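连锁药房店员岗位，试用期签的"培训协议"要赔钱，能走吗？

求职与职场 > 医药零售
标签：试用期 培训费 药房 离职

Vibeke Toft
发表于六月

我四月底进了一家连锁药房做店员，公司叫Skuvden，门店在Skornberg那边。招聘页上写的是"有竞争力的待遇、完善的带薪培训、清晰的晋升通道"，面试的时候也是这么讲的。入职当天除了劳动合同，还让签了一份培训协议，大意是公司出钱培训，员工要干满24个月，提前走的话退还培训费2,000元。

培训内容是两天的集中课，讲收银系统、处方登记、冷藏药品的交接，还有半天讲会员卡怎么推。没有外聘老师，是店长和区域的人轮流讲，也没有发任何证书。

现在的问题是排班。说好一周五天，实际经常六天，晚班到十点，第二天又排早班。每月还有300元的"岗位保证金"从工资里扣，说是满一年退。我试用期三个月，还没转正，想走。店长说走可以，先把2,000交了，保证金也不退。

想问三件事：试用期内离职要不要赔这个培训费？保证金能不能要回来？这份工作干了两个多月，以后应聘别的药房，简历上写不写？

手里有的材料：劳动合同一份、培训协议的照片、工资条两张、排班表截图。培训签到表在店里，我没有。

Oddur Hallgrímsson
回复 · 被提问者采纳

我在医院药剂科和零售都做过，后来管过几年人事，按你写的情况说一下。

先说培训费。法律上能约定服务期和违约金的，是用人单位出了专项培训费用、对你做专业技术培训的情况，比如送出去进修，有发票、有合同。收银系统和处方登记属于上岗培训，本来就是单位该做的，一般不能拿来约定违约金。另外你还在试用期，试用期内提前三天通知就可以解除合同，单位通常也不能要求你支付培训费用。协议签了字，不等于里面每一条都有效。

再说保证金。用人单位不得以担保或者其他名义向劳动者收取财物，"岗位保证金"就在这个范围里，从工资里扣也一样。工资条上有没有单独列这一项很重要，如果列了，这两张工资条就是你最好的证据，原件收好，不要交回去。

操作上建议这样：

一、写一份书面的解除通知，写明姓名、岗位、试用期起止、最后工作日。不要写"因个人原因自愿放弃"这种话，后半句尤其不要写。
二、提前三天交，当面交的话让对方签收，对方不签就用邮政快递寄到合同上的公司地址，快递单上写清楚文件名称。
三、交接做完要有记录。药房的交接比一般店麻烦，柜台钥匙、冷藏柜温度记录、近效期登记、处方存档，各项都列出来，双方签字。
四、工资和保证金没有结清，先向当地劳动监察投诉，投诉不成再申请劳动仲裁。仲裁不收费。

交接单有现成的表最好，没有就自己画一张，写品名、批号、数量、有效期、交接人、接收人。外用和护肤那几排也别漏，盘点出差额以后很难说清楚。
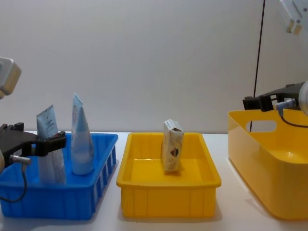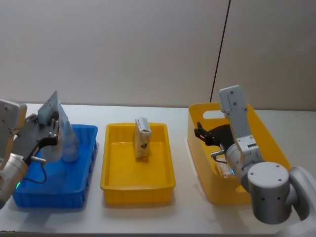
两张图：白色桌面上的蓝色和黄色塑料容器

加班的事情要分开看。排班表截图能证明排了班，不能完全证明你到了岗，最好再有打卡记录或者工作群里的消息。晚班接早班本身不一定违法，但一周的总工时超了，就应当有加班费。你们如果批过综合工时制，算法又不同，可以问公司要批复看。

最后，我说的是一般情况，具体怎么认定以你所在地的劳动部门为准。去之前打个电话问一下要带什么，身份证复印件和合同复印件多备一份。

Bjarke Gunnlaugsson
回复

没那么复杂，直接走就行，2,000他们不会真去告你。我之前在Kandale做店员也签过类似的东西，走的时候店长嘴上说要赔，后来也没下文。

不过我那次最后半个月工资也没要回来，嫌麻烦就算了。

Oluf Lund
回复

上面说直接走的，不建议照做。不打招呼就不去，公司可以按旷工处理，到时候反过来说你给门店造成损失，你还得去解释。三天通知期很短，忍一下。

我只答第三个问题。我在Kobori做门店招聘，每周四集中看简历。两个多月的经历，我的意见是写上，一行就够，写公司、岗位、起止月份、接触过的系统和工作内容。药房这一行圈子不大，社保记录也查得到，空着反而要被问。面试的时候问到为什么走，说排班和面试时谈的不一致就可以，语气平一点，别讲店长怎么样。

如果你以后想考药师，工作年限是要单位出证明的。离职的时候记得要一份离职证明，写清岗位和时间，这个单位必须给。很多人走了一两年才回头去要，原来的店长早换了，来回跑好几趟。

还有，下次看招聘页，"有竞争力的待遇"这种话不用当真，直接问三样：底薪多少，提成按什么算，一个月休几天。能写进合同的让他写进去。

Vibeke Toft
补充

谢谢各位。工资条看过了，保证金是单独一行，写的"岗位保证"，两个月都有。通知已经按Oddur说的写好，明天早上交给店长，不签收我就下午去寄。

另外问了同店的同事，她也签了同样的协议，也在扣钱，她想先看看我这边的结果。综合工时制的批复我会问一下，有消息再来更新。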